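Crockery and Table Check, September
Fallmont community kitchen, main serving room
Checked by Siwan Pumphrey, comments added by Mared James

Tick, cross or N/A. Please write something in the comments even when it's all ticks, we do read them!

1. Table surfaces wiped and free of grit. TICK
Comment: Lovely. Run the flat of your hand over the whole top before anything goes down on it. Grit is what scratches the undersides of the plates, and then the plates scratch each other in the stack.

2. Table legs locked, no rocking. TICK
Comment: The one by the hatch had a slight wobble last time. Cledwyn Meredith has tightened the bolts and it's rock solid now.

3. Bowls: rims checked for chips and hairline cracks. TICK
Comment: Go round the rim with a fingertip, slowly, then tip the bowl to the light and look inside. I love doing the pastel ones, they come up so nicely after a proper rinse.

4. Plates: rims and ridges checked for trapped food. TICK, one rewashed
Comment: The ringed plates are my favourites in the whole cupboard but the ridges do hold on to dried sauce. Soft brush, following the curve. A cloth skates straight over the top of it.

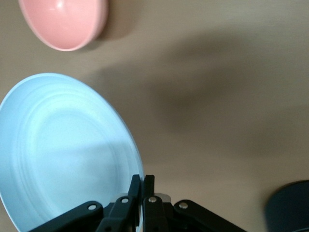
Flernlow Kitchens | Table and Crockery Team

The pink bowl and the light blue plate are both the sort we mean in items 3 and 4. On the plate it's the raised rings that want the brush, and on the bowl the inside of the lip.

5. Stacks no higher than the shelf mark. CROSS
Comment: Two stacks over in the left-hand cupboard. Put right on the spot. Bowls and plates go in separate stacks please, even when there's a tempting gap!

6. Nothing left within a hand's width of a table edge. TICK
Comment: So much better than in the spring, well done everyone on the lunch shift.

7. Crockery register matches the cupboards. TICK
Comment: 684 pieces against a full set of 700. Delyth Hughes has the order form for the missing 16 and would like to know by the end of the month if you'd rather have more bowls or more plates. (Bowls, surely. Soup season is coming.)

8. Chipped items bin emptied and lid on. TICK
Comment: Wrapped in newspaper and labelled before it went out, exactly as it should be.

9. Drying racks clean underneath. CROSS
Comment: Limescale on the lower tray. Lemlem Gashaw is soaking it overnight and will recheck at 8 a.m.

Result: 7 ticks, 2 crosses, one of them already sorted. A really good check, and the quickest we've done in this room. Next sheet goes up on the hatch door in October, so please sign it when you've read it.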